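Desktop Arm Purchase: Gallery and Planning Notes

Compiled by Montserrat Serrano with cost lines from Myung-ja Ham. Revised in May.

The arm line in the equipment plan has been open for two budget rounds. The first round asked for a floor-standing cell with guarding. The second cut that back to a desktop arm, one gripper and a spare set of fingers. The pictures on this page go with the second request and show cup and mug handling at an ordinary desk. Prices are as quoted to us, before tax, and do not include shipping unless stated.

Three suppliers were asked to quote. Gorell and Valtent replied with itemized quotes. Pindasell replied with a bundle price only and would not break it down, so it is carried in the plan as a fallback.

1. Reach and desk space

The Gorell quote is 2,933 for the arm, controller, power supply and a two-finger gripper. The Valtent quote is 2,294 for the arm and controller, with the gripper as a separate order. Once a comparable gripper is added the gap between the two is small, and the choice comes down to footprint and lead time.

Reach figures on both data sheets are measured from the base axis to the wrist flange. They do not include the gripper. When planning a desk layout, work from the flange figure and treat finger length as margin. Allow clearance behind the base for the connector and its bend radius. On the Gorell unit the connector exits straight back, and a desk pushed against a wall will need a right-angle adapter. The adapter is not in the quote.

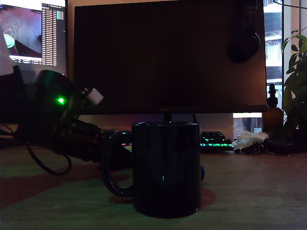
Arm extended low across the desk toward a black ceramic mug, green indicator lit. Monitors and keyboard share the work surface.

Whoever signs off the desk should also check how it is built. A hollow-core top will take a clamp but tends to flex when the arm stops quickly, and the flex shows up as position error at the tip. Either use a solid top or put a backing plate under the clamp. The backing plate is a shop item and goes under consumables.

2. Gripper and fingers

The gripper is the part most likely to be under-budgeted. Both itemized quotes include one set of fingers, and both suppliers class fingers as wear parts with no warranty. We have put in for two spare sets in the first year. If the pads turn out to be replaceable separately, the second set can be dropped at the midyear review.

Points to settle with the supplier before the order is placed:

Maximum opening, measured pad to pad with the pads fitted.
Holding force at the lowest current setting.
Whether the gripper keeps its position when power is removed.
Price and lead time for one pair of fingers, ordered alone.

Opening matters more than payload for this kind of work. Cups and mugs are light, but they are wide, and a handle adds to the width in one direction. An opening that clears the body of a mug may not clear body and handle together, so the approach angle has to be planned around the handle. Tapered cups want a pad with some give in it.
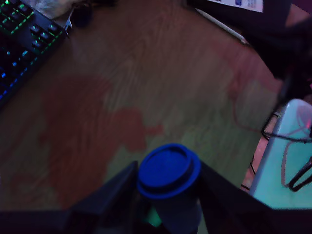 Payload is still worth a line in the comparison sheet. Suppliers state it at full extension or at a shorter reach, and the two numbers are not interchangeable. Valtent states it at full extension. Gorell gives one figure with no reach attached, and the request for clarification is with their sales desk. The weight of the gripper comes off the payload in either case, as does the weight of any bracket fixed to the wrist.

3. Operating costs and people

Myung-ja Ham has set the support line at 10 percent of purchase price per year. That covers fingers, one replacement cable set and a small allowance for return shipping. It does not cover operator time, which is charged to the project using the arm. Training is one half day per operator for the Gorell unit, delivered remotely. Valtent supplies written material only.

Software is free for the basic license from both suppliers. The logging module is extra from Valtent and included by Gorell. If run logs have to be kept, add the module to the Valtent total before comparing.

A second display is recommended wherever the operator needs to watch the readout and do other work at the same desk. Use an existing one if there is one in stores. It should not be bought out of the arm line.

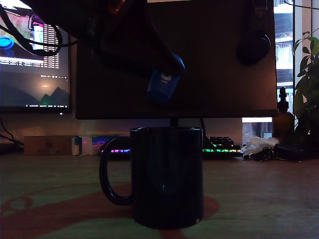

Arm lowered over the desk, mug upright below it. Text readout on the lit screen at left, larger monitor dark.

Cable management is a small cost that is often left out. Budget for sleeves, two strain-relief clips and adhesive mounts. Loops should be long enough for full rotation of the base and short enough to stay off the work surface. Check them at both ends of travel, with the gripper open and closed, before fixing anything permanently.

4. Status

The Gorell quote is the preferred option, subject to the answer on payload. Lead time is six weeks from purchase order. Valtent quoted four weeks for the arm but could not confirm the gripper. The Pindasell bundle stays on file until the order is acknowledged.

Changes to quantities or desk allocation go to Montserrat Serrano. Questions on cost codes go to Myung-ja Ham. The adapter and the backing plate will be raised as separate requests once the desk is confirmed.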